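Subject: Re: [teleop-list] Hand guiding vs remote control for soft stuff
Date: 2018-08-03
List: teleop-list, hosted at Prikstead

Replying to the Flillthorpe post from April, which I only got to after clearing out my inbox. I've quoted the parts I'm answering. Wrist views first, so we're all arguing over the same kind of job: two arms, one orange piece, a plain table, somebody driving by remote. 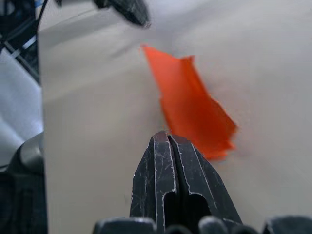
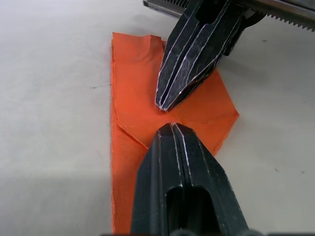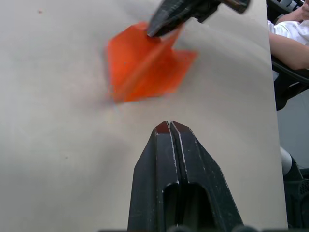
Wrist views from the two-arm folding job, all one sitting, not necessarily in order.

Now the quoted bit:

> We have stopped hand guiding altogether at Flillthorpe. Remote
> control with a leader pair gives cleaner demonstrations in every
> case, and a new operator is up to speed after 5 practice runs.
> With 277 demonstrations in the Ukora set we see no reason to
> collect more by any other method. The wrist views carry all the
> contact information the policy needs.

I'm going to be the grump here. Three things bother me.

First, "in every case". I've used both methods on soft material and I'd pick remote control for two arms as well, mostly because one person can't hold two wrists and still see what they're doing. Fair enough. But that's an argument about having enough hands. For a single arm doing one press or one tuck, I still get a better demonstration by grabbing the wrist and moving it. I can feel when the tip touches down. With the leader pair I'm guessing from what I can see, and I tend to stop a hair high or drive the tips into the table.

Second, the wrist views carrying all the contact information. Have a look at the second view again. Both grippers are closed, the tips are pointed at each other over the cloth, and there's a bit of orange showing in the gap. Is the upper one pinning the fabric, or hovering over it? I've stared at it for longer than I'd like to admit and I couldn't tell you. The third is worse in its own way, with the orange piece blurred and the far gripper blurred along with it. If I can't tell a press from a near miss, I'd want to see some evidence before I believed a policy could. Maybe the sequence of views sorts it out. Maybe the joint currents do, if you log them. The April post doesn't say whether you log them, and I'd really like to know.

Third, the number. 277 sounds like plenty until you ask how many ways the cloth was put down at the start. If every run began with the piece square to the table and roughly the same size, you've got one demonstration with a lot of wobble in it. On our Yeoman set we had 47 runs that looked terrific until we turned the cloth a quarter turn, and then the arms went for where the corner used to be. I'd trade most of a big tidy set for a small one with ugly starts. Crumpled, upside down, halfway to the edge of the table, all of it.

On the practice runs:

> a new operator is up to speed after 5 practice runs

Up to speed at what? Our new people could finish a fold fairly quickly. What took them much longer was doing it the same way twice. One goes in from the left and waits, another comes in with both arms at once, and a third does a funny little shuffle with closed tips before every grab. All of those count as a success on the sheet. Put them in one pot and the policy learns to dither. If Flillthorpe has a written procedure for which arm moves first, please post it. I'd gladly steal it.

Something smaller while I'm complaining. The finger finish. You can see the scuffs and the pale edges on the black in those views. I don't mind scratches, but I'd note the state of the tips alongside each batch, so that if grip behaviour changes partway through a set you've got something to check it against. We didn't, and spent ages blaming the operator.

I'm not saying go back to hand guiding. I'm saying the comparison hasn't been made, at least not on this list. What would change my mind:

- same cloth, same table, both methods, same operators
- start positions written down before anyone touches the arms
- failures kept in and counted, including the runs where the operator gave up
- a held-out set of starts that neither method was trained on

If somebody has already done that and I missed it in the archive, send me the subject line and I'll go read it. Otherwise I'm happy to share our run sheet, though it's a bit of a mess and the column headings will need explaining.

Cheers from the Yeoman bench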